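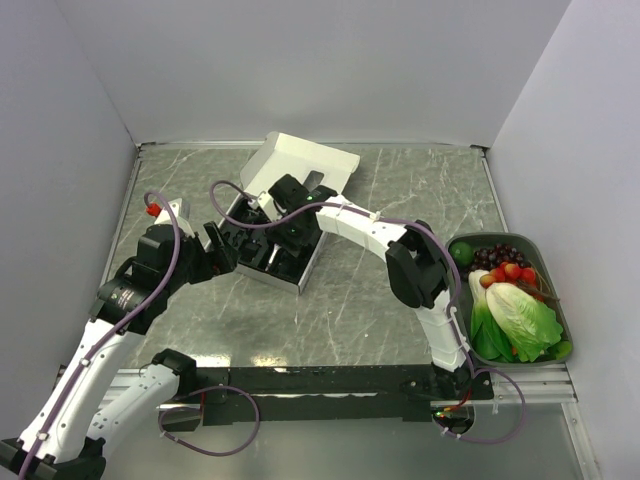
Brock Ross writes that he has given up coffee after lunch, given up cheese at night, given up his second pillow, and that his heartburn still shows up at bedtime like a relative with a key. He would like to know what else he's supposed to give up, and whether it is going to be the wine.

It might be the wine, Brock. But before we take anything more away from you, let's talk about supper, and mostly about what time it is.

Your July column in this newsletter (well, mine, but you people wrote most of it) was about reflux, and it brought in more mail than anything I've run except the one on bunions. A good many of you described the same evening. A light breakfast, a sandwich at the counter, then a serious dinner at eight, followed by a serious recliner. Bed at ten. Heartburn by half past.

The plumbing is simple enough. At the bottom of the swallowing tube there's a ring of muscle that is supposed to open for food going down and stay shut the rest of the time. In plenty of us it gets slack with the years, as other things do. When the stomach is full and you are upright, gravity covers for it. When the stomach is full and you are flat, gravity goes off duty and the acid goes where it likes. A big, fatty meal also takes its time leaving, so dinner is still very much present when you turn out the lamp.

The usual advice is to leave two or three hours between the last bite and bed. That means bite of anything. Brittany Campbell of Stimmont asked whether crackers count. Crackers count. So does the spoonful of peanut butter eaten standing up in the dark, which several of you seem to believe takes place outside of time.

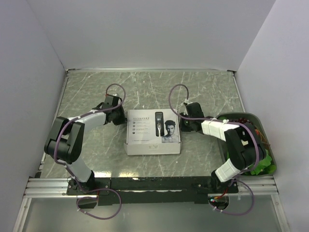 Then there is the matter of the bed itself. Stacking pillows feels like the right idea, but it tends to bend you at the middle, and a folded stomach is a squeezed stomach. What you want is a slope from the waist up. A foam wedge will do it, or a pair of sturdy blocks under the legs at the head of the bed, six inches or so. My husband spent the first week of blocks telling me he was sliding toward the closet. He was not, though the blankets were. If balance or getting in and out of bed is a problem for you, use the wedge and leave the furniture alone.

Sleeping on your left side helps some people too. It has to do with how the stomach hangs, and I will spare you the diagram. Amrit Fraser tried it and reports that it works fine until the dog objects.

Now for the food list. You know the one: chocolate, peppermint, tomatoes, citrus, onions, fried things, coffee, alcohol, joy. Nearly all of us have been handed that sheet at some point, and most of us have lost it in the car. You don't have to quit the whole page. Keep a notebook for a couple of weeks, write down what you ate and when, and write down the bad nights. Océane Sawatzky did this and found that tomatoes, which she'd been avoiding for years out of pure obedience, didn't bother her one bit. Her after-dinner peppermints did. She had been taking them for her stomach.

While you have the notebook out, list your pills, including whatever comes off the drugstore shelf. Some common pain relievers are rough on the stomach, and certain bone and blood pressure medicines can stir up heartburn or irritate the throat on the way down. Don't stop anything on my say-so. Take the list to your pharmacist, who has heard worse. Same goes for antacids. Now and then is one thing, but if you're chewing them every day for more than two weeks, that's a conversation with your doctor.

And please don't use this column for the following: trouble swallowing, weight dropping off for no reason, vomiting blood, or stools that turn black and tarry. Those need a doctor promptly. Chest pain or pressure, particularly with sweating, shortness of breath, or an ache in the arm or jaw, needs an ambulance, and I don't care how sure you are that it was the chili. Yao-tsung Chang told me he once waited out a pain like that until morning so as not to make a fuss. It was his heart. He is fine, and he now makes a fuss about everything.

As for you, Brock, try moving dinner to six and keep the glass of wine with it, for now. Write down what happens. If the wine turns out to be guilty, you'll at least have it in your own handwriting.

Next issue: dry mouth, and why you can't find a lozenge that tastes like anything. Letters to the usual box at the Lapointe Street desk, by 30 October if you'd like yours considered. Print, please. Some of you went into medicine and it shows.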